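# Celiac disease: follow-up after diagnosis

Speaker notes, 11 October 2019 — Judit Pap

Start with the Drutness clinic group: 284 adults, all biopsy-confirmed. 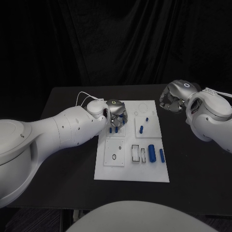 - Antibody levels fall slowly on a gluten-free diet. A tTG-IgA still raised at six months does not prove poor diet.
- Repeat serology at 6 and 12 months, then yearly.
- Check iron, folate, B12 and vitamin D — deficiency is common at diagnosis.
- 14 patients still had symptoms at one year. Go to Bianka Major's table, pause for questions.
- Ongoing symptoms: review diet first, then lactose intolerance, then microscopic colitis.

Skip the bone density slide if short of time.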